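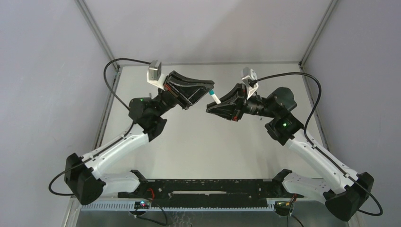
Student project report, Jan 28, 2023
Dorota Ziółkowski

For my project I reviewed the Pukivell two-arm kit, which our laboratory has on trial from Lenside. The question was simple: can a student with little experience use it for a small task with two hands? I chose passing a marker from one gripper to the other.

The assembly took me 11 hours. The manual is clear about the arms, but the chapter about cables is only 2 pages, and I had to write to the support. They answered the next morning, very politely.

I made 142 trials of the handover. In 36 of them the marker fell or turned too much. Most of these failures came in December, before I made the closing of the second gripper slower — after this change the work became much calmer.

What I did not like: the software forgets the speed settings after each restart, and the cables need a lot of space at the elbows. I would still recommend the kit for a course, if the teacher prepares the settings file before. The next part of the project will be removing the cap.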